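Cinema em casa: preparar a divisão antes de comprar o projetor

2 de dezembro de 2020

A maior parte das queixas sobre imagem lavada, diálogos pouco claros e ruído de fundo tem origem na divisão e na instalação. As indicações seguintes aplicam-se a salas pequenas e médias, com projetor de teto e tela fixa ou de enrolar.

Distância e largura da tela

Meça primeiro a distância entre os olhos do espectador sentado e a parede de projeção. Para uma distância de 3 m, uma tela com 175 cm de largura útil dá um ângulo de visão confortável em filmes e séries. Telas maiores obrigam a mover a cabeça para ler legendas, sobretudo em formato panorâmico. O bordo inferior da imagem deve ficar acima dos joelhos de quem se senta na primeira fila.

Marque os quatro cantos na parede com fita de pintor e deixe-os uma semana antes de furar. No modelo Storlow 2846, de enrolar, some à largura útil a caixa e as tampas laterais; os suportes não ficam alinhados com o tecido.

Paredes e superfícies

A luz do projetor reflete-se no teto e nas paredes laterais e volta à tela, o que reduz o contraste nas cenas escuras. Tinta mate, em tom médio ou escuro, resolve a maior parte do problema. Evite acabamentos acetinados no primeiro metro a contar da tela. Padrões de grande contraste distraem quando ficam no campo de visão e são preferíveis atrás dos espectadores. O mesmo vale para mesas e tampos: escuros, de preferência sem brilho.

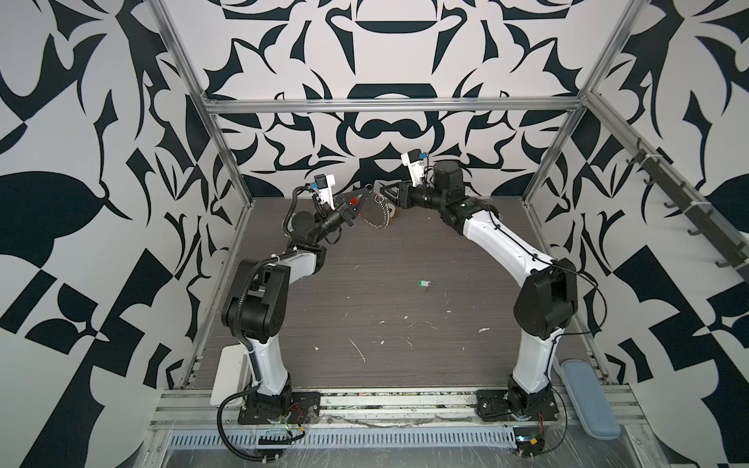

Papel de parede com formas curvas escuras sobre fundo quase branco; tampo escuro com veio de madeira.

Se a divisão for arrendada e a pintura não for possível, um cortinado pesado de cada lado da tela tem efeito semelhante e absorve parte da reverberação. O tecido deve chegar ao chão. Os blackouts de rolo deixam passar luz pelas laterais; uma calha em U colada à ombreira elimina essa fuga.

Som

Coloque a coluna central à altura dos ouvidos ou incline-a para eles. Uma coluna pousada dentro de um móvel fechado perde clareza nas vozes: puxe-a até à frente da prateleira e apoie-a em quatro pés de borracha. O subwoofer não deve ficar num canto por defeito. Ponha-o no lugar do espectador, passe uma cena com graves contínuos e percorra a sala; o ponto onde o som for mais uniforme é a posição definitiva.

Cabos

Desligue tudo da corrente antes de mexer nas ligações. Depois:

1. Separe os cabos de alimentação dos cabos de sinal. Se tiverem de se cruzar, que seja em ângulo reto.

2. Deixe uma folga de 50 cm junto ao projetor, para o poder retirar do suporte sem esticar o cabo HDMI.

3. Respeite o raio de curvatura indicado pelo fabricante. Os cabos HDMI óticos são direcionais – verifique a marcação nas fichas antes de os passar pela calha.

4. Nos troços à vista, use tubo corrugado preto. Prenda-o com abraçadeiras de plástico sem apertar até deformar o tubo e corte as pontas rentes.

5. Identifique as duas extremidades de cada cabo com etiqueta.
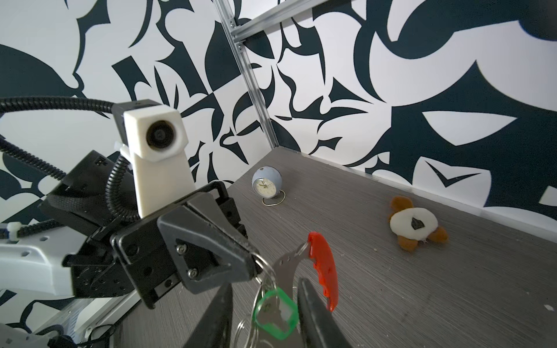

Manutenção

Limpe o filtro de ar do projetor de três em três meses, com aspirador na potência mínima. Em casas com animais, encurte o intervalo. A lente limpa-se com pera de ar e, só se houver gordura, com pano de microfibra seco. Não use limpa-vidros.

A tela limpa-se com pano macio ligeiramente húmido, em movimentos verticais, sem esfregar. Deixe secar por completo antes de a enrolar.

Em outubro, com a chegada do tempo húmido, confirme que a tela desce direita. Se apresentar ondulação, mantenha-a aberta durante um dia. Nas telas Kavanagh com tensores laterais, ajuste os dois lados por igual, meia volta de cada vez.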